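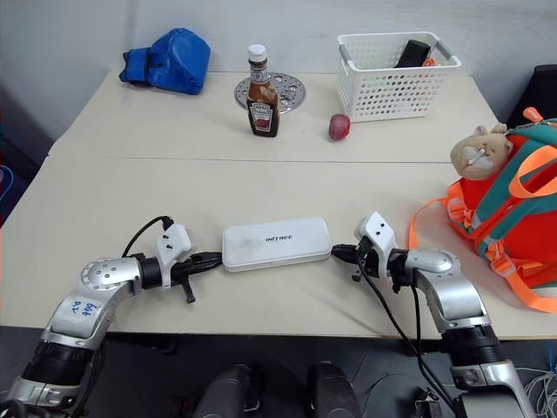
Prakash Annamalai has long held that the Silus Convention should be read as a bargain between neighbours first and as a piece of law second, and most of the writing on it since has either followed him or argued with him.

The **Silus Convention** is a treaty between the small states of the Kuvirura basin, which share one river, two ports and a good many family names. It sets out how far the rules made jointly by the members may reach into the law of each one, and what is to happen when a national court says they have reached too far. It is named after the lakeside town of Silus, where the delegates met through a very cold February and finally signed in the reading room of the public library, the town hall being shut for repairs to its roof.

## Background

Before the convention, the basin states dealt with one another through a loose bundle of older agreements on fishing, ferries and customs. These worked well enough while trade was light. As the port at Lozano grew, however, merchants began to complain that a cargo cleared on one bank might be stopped on the other, and that no court could tell them which bank was right. The governments set up a joint council to draw up common rules, and for a while everybody seemed rather pleased with it.

The trouble was that the council's founding paper said very little about rank. Did a common rule stand above an ordinary statute? Most people thought so. Did it stand above a national constitution? Here opinion was split, and the drafters (who were tired, and had ferries to catch) left the matter for another day.

## The Prillow ruling

That day came with the case usually known as the Prillow ruling. Prillow, the smallest of the members, had been told by the council to change the way it appointed its harbour judges. Its high court was asked whether the order was binding, and answered that two articles of the founding paper could not be squared with Prillow's own constitution and so had no force there.

The reaction was sharp. The council held back Prillow's share of the common port fund, and several members spoke openly of suspending its vote. Prillow's government replied that it had no wish to leave and was only doing what its judges had told it to do. Crowds gathered on both sides of the question, and the border post on the Lozano road was closed to lorries for part of the spring.

## Terms

The convention was meant to settle the quarrel without making anyone climb down in public - no easy thing, as anyone who has sat through a family argument will know. Its main provisions are these:

- Common rules come before ordinary national law in trade, transport and the use of the river.
- A national court that finds a clash with its constitution must send the question to a mixed panel of judges before giving a final ruling.
- Money from the port fund may be held back only after the panel has reported.
- A member with fewer than 1000 registered vessels may ask for extra time to comply.

The full text, with its annexes, runs to 3110 numbered lines, a good part of them given over to dredging.

## Reception

Supporters have praised the mixed panel for slowing disputes down and giving tempers time to cool. Critics in Lozano feel that it rewards delay, while those in Prillow have tended to say that the panel leans towards the larger states. Annamalai took a kindlier view, writing that the convention "leaves the hardest question open, but gives the parties a decent room to discuss it in".

Later proposals to let the panel issue fines of its own have been put forward more than once and have not so far been adopted. The reading room in Silus still keeps the signing table, and the members' legal officers meet there each February to go over the cases of the past year.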